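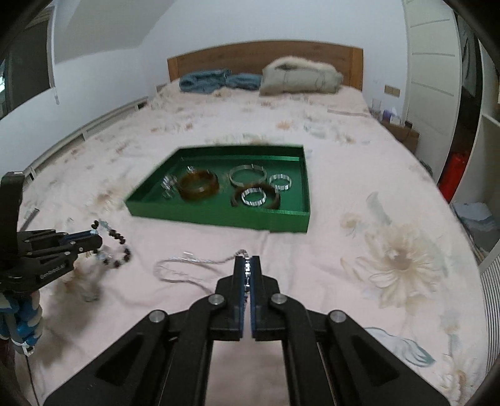
Duyên Bạch says the recordings should all be thrown out and done again, the good ones too, and that if I'd been watching the width trace and not the jewellery I would have caught it on the first morning. I have written that down first as I think it's fair, even if I don't agree about the good ones.

Nirkar notebook, 19 July 2025. Left gripper, jaw width sticking.

I'll try to set this out in order while I still remember it, and anyone who was on the bench when it went wrong is very welcome to scribble corrections in the margin.

The task is the bedroom one: bracelets, bangles and chains on the bedspread, the green tray in the middle, both hand grippers, pick and place until it's tidy. We like this task. It's fiddly, things hang and swing and slither about, and a chain never lies the same way twice, so it asks a great deal of the fingers and of whoever is holding them. I did most of the demonstrations myself and enjoyed it far more than I ought to have at my age. The bangles are easy. Beads are middling. Chains are murder, and you have to pinch near the end and lift very slowly, or else the loop goes over the jaw and you spend the rest of the episode trying to shake it off.

What went wrong first showed up on the Koubek arm, a good while after the recording was done. Sơn had loaded the new policy and was running it at 50 per cent speed, left arm only, with a beaded bracelet. It went down, closed nicely, lifted, came over the tray and then simply stayed shut. It hung there holding on. After a bit it lowered itself, still shut, and pressed the bracelet and the tips into the floor of the tray until the force limit tripped. Sơn hit the stop at almost the same moment, and we can't say from the log which of the two got there first. The bracelet survived. One of the tips has a mark on it and I have put it aside in the drawer with a label on.

Second run, same thing, except that it opened when it was already halfway back to the start and dropped the bracelet outside the tray. Third run was perfect, which cheered us up when it shouldn't have. I'm afraid we carried on after that, and on the seventh run it came down shut on the wall of the tray and shoved the whole lot across the table towards Sơn, who was standing inside the tape. So that is the safety part, and I'll come back to it.

Our first idea was the arm. We swapped the fingers over, checked the air gap on the sensor, and Sơn rang Erketti about the driver board, and a very patient person there talked us through the self-test. It passed. We ran it again and it passed again. I lost most of an afternoon to this and I don't think it was wasted, though I'd have liked it back.

It was Duyên who said to stop poking the arm and look at what we had fed it. She put up the left width trace next to the left video for one of my chain episodes, and there it was: the jaws plainly opening in the video and the line as flat as a table. Then it jumps, all in one go, to where it should have been. So the number was sticking, the recorder was filling in the last good value, and as far as the training was concerned my left hand had been kept firmly closed while the bracelet somehow let go of itself. A policy that learns to hang on for no reason has learnt exactly what I showed it, poor thing.

The next question was why left and never right. I sat with the left gripper in my lap and the live trace on the laptop and opened and closed it for 15 minutes, and it was as good as gold. Then I stood up to get my tea, still holding it, and the line went flat. Sat down, back it came. The cable hangs free below the handle, and with the gripper held level and reaching in sideways the weight of it bends the plug end just enough. Holding it upright in your lap, nothing bends. I could make it fail whenever I liked after that by wagging the cable with one finger. The right one I wagged till my wrist hurt and never lost a sample.

Opened the plug. One of the crimps on the signal line had hold of the insulation and hardly any of the wire. Both leads came from Fostano in the same bag, so the right one is coming apart too even though it behaves. I'm not cross with them. It's a small crimp, and we never pulled on any of them when they arrived.

How bad is the data? I wrote a little check that compares the width line with the jaw opening taken from the video, and flags an episode when they disagree for longer than 60 milliseconds. It is a bit keen, and it complains when a bangle goes past quickly and blurs across the tips, so everything flagged needs a person to look at it. I've been through the first folder by hand. The bad stretches are nearly all where I'm reaching in from the side and holding something out over the bed while the other hand works, and that is of course the part we most wanted. Duyên's point is that an episode with no flag may still have a short stick in it that slipped under the limit. My point is that chains pinched with the right hand only, with the left parked, can't be hurt by this. We've agreed to train on the unflagged ones and on nothing else, and to look at the release before arguing any further.

Done so far: left lead remade and tied to the handle with a loop of slack, so the plug no longer carries any weight. Wagged it for 7 minutes with no drop-out. The recorder now writes a gap when it gets no fresh value, and beeps. It is a horrible beep. Sơn has asked for a different one and I said no.

Safety part. We carried on running after a fault we didn't understand, and one of us was inside the tape with the arm live. I was the one saying "just once more", so that's mine. From now on a gripper that doesn't release when told means power off and fingers checked before another run, and the person on the stop stands behind the line, at any speed. Sơn has written this on the card by the Koubek in large letters. Nothing was hurt except the tip and my feelings.

Still to do: remake the right lead, pull-test the spares, and move the old recordings out of the shared folder before somebody trains on them in good faith. I also want to try the wag test on the two grippers we lent out in February, if I can get them back. And would whoever has the small crimp tool please put it back in the blue tin – I did these with the big one and they're ugly.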